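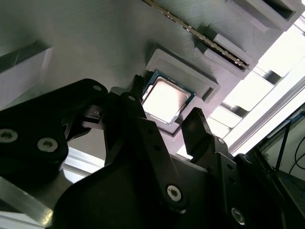
2 min read

How to set up the processor pick on the Tritby bench kit

The Tritby kit from Darnden covers PC parts handling on a practice board. You get the printed fixture board, the two-finger gripper, the wrist camera and the Bramisetti control software. The arm is sold separately. Start with the processor, as the memory module needs tighter settings.

1. Bolt the board to aluminum extrusion. Tighten the bolts evenly and check that the board doesn't rock.

2. Open Bramisetti and load the file named Belmonte 421. It holds the default positions for every fixture. If your board is mounted at a slant, enter the angle under Board before you move anything.

3. Set a processor in its tray with the metal side facing out. Use a dead one. You will drop it.

4. Jog the gripper in slowly with the fingers open. One finger goes on each side of the chip. They should touch the edges of the green substrate and stay off the metal cap.

5. Close at force level 2. The scale runs to 9, but anything high can chip the substrate.

6. Back straight out of the tray before you turn the wrist. The walls are thick and a chip that comes out crooked will catch on them.

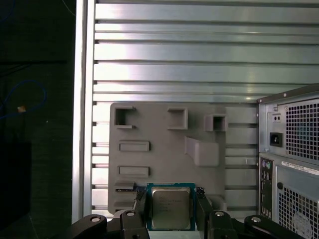 7. Stop with the chip clear of the board and look at the wrist camera view. The chip should sit square between the fingers. If it leans, put it back and move the grip point toward the middle of the edge.

8. Save the position and run the pick again at low speed - keep a hand near the stop button.

If the fingers close unevenly, check the pivot bolts on the links first. A hex key comes in the box. Spare finger tips are sold in packs of two.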